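Slow mending for busy people: my notes for the talk

These are the notes I spoke from, tidied a bit, with the bits where I wrote "BREATHE" in capitals taken out. People asked for them afterwards so up they go. The order wandered on the night, so if you were there and remember it differently, you're probably right.

Opening

Hello, thank you for coming, can you hear me at the back? Good. I'm going to talk for a bit about mending clothes, and why I think most of us give up on it far too early, usually over a jumper.

Start with the jumper story. I had a green one, bought in Ukby the winter I moved there, and the elbow went. I looked at the hole every day for a year. I even bought wool for it! Then I bought different wool because the first lot was wrong, and by the time I sat down with a needle the hole was the size of a saucer and the moths had found the hem. Hold up jumper. (Wait for laugh. If no laugh, carry on briskly.)

What I'd do now is mend at the thin stage, before there's a hole at all. Hold your elbow up to a window. If you can see daylight, that's the moment. A thin patch takes me 17 minutes with a cup of tea going, and a proper hole takes a whole evening plus a certain amount of swearing.

What you need

Pass the tin round while I talk. Darning needles, the blunt sort, with a big eye. Small scissors that nobody in the house is allowed to use on parcels. Wool, and please don't fuss about matching it exactly, I lost months of my life to that. Something firm to put behind the cloth, and a mushroom is lovely, but I used an orange for years and then a light bulb, back when they were round and everybody had a drawer full of them.

I keep my wool in old Fikau biscuit tins, sorted into lights and darks and a third tin called Other, where everything really lives.

The darning bit

Do this slowly, big needle, thick yarn, the demo sock stretched on the frame so people can see it. Run your up-and-down threads first. Start well outside the hole, in the good cloth, further out than feels sensible. Leave a tiny loop at the end of each row because wool shrinks when it's washed and a tight darn puckers like a drawstring bag. Then turn and weave across, over and under, pushing each row snug with the tip of the needle.

Say: your first one will look like a waffle. Mine did. I wore it to a wedding.

Ask if anyone wants to come up and do a row. (Somebody always does, and they're always better at it than me.)

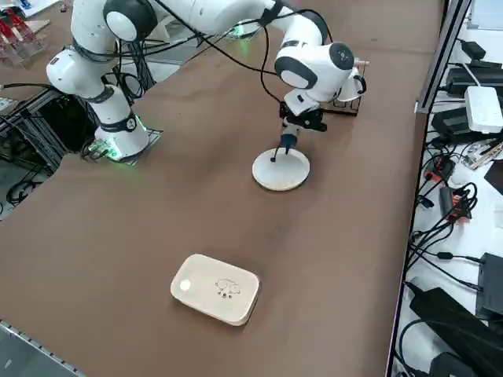
Page last changed: 27 May 2021

Trousers, which are harder

I'm going to be rude about iron-on patches now. I know, I know, they're quick. But they go stiff, they peel at the corners, and by about the fourth wash you've got a flapping thing on your knee and a shiny square of glue underneath it that no needle wants to go through. If you've already got one on, stitch round the edge and we'll say no more.

For jeans I put a piece of softer cloth on the inside and sew through both layers in long rows of running stitch, a grain of rice apart. Old pillowcases are perfect. So are worn-out shirts, especially the tail, which has spent its whole life tucked in and is practically new. Rows don't have to be straight. Mine lean to the left, all of them, and I've decided it's a style.

The inner thigh is the place that goes first and the place people are shyest of asking about, so I'll just say it loudly: EVERYONE'S JEANS GO THERE. Patch it from the inside, make the patch bigger than you think, and round the corners off so they don't rub.

Show the pair from Poltik. I bought them second-hand in the covered market, and by my reckoning they've now got 27 separate repairs. I love them more than any other thing I own, including the car.

Money, briefly

Someone always asks whether it saves anything. Yes, a bit. I kept a notebook for one year, from November round to the next one, and I reckoned up 170 pounds not spent on socks, school trousers and one good coat lining. The coat was most of it. If you count my time at any sort of wage it all falls to pieces, so I don't. I'd only have been watching telly, and you can darn in front of the telly!

Keeping going

The thing that helped me most was having a basket by the settee, with the needle already threaded. If I have to go upstairs for the scissors, it won't happen. Keep it small too. When mine got to the top I'd start avoiding that side of the room altogether.

Mend with other people if you can. Our little group meets in the back of the Chraibi café, where they let us have the long table and don't mind the fluff. You bring one thing. You might not finish the one thing. Last time I did half a glove and ate two slices of date cake.

Questions I got last time, in case they come up

Can you darn cotton? Yes, with embroidery thread, use all the strands for a sock and fewer for a T-shirt.

What about moths? Freezer, in a bag, for a couple of weeks, then give the drawer a really good hoover.

Is any of it beyond saving? Tights. Use them to tie up your tomatoes.

Finish by getting the tin back, and count the needles before anyone sits down on a cushion.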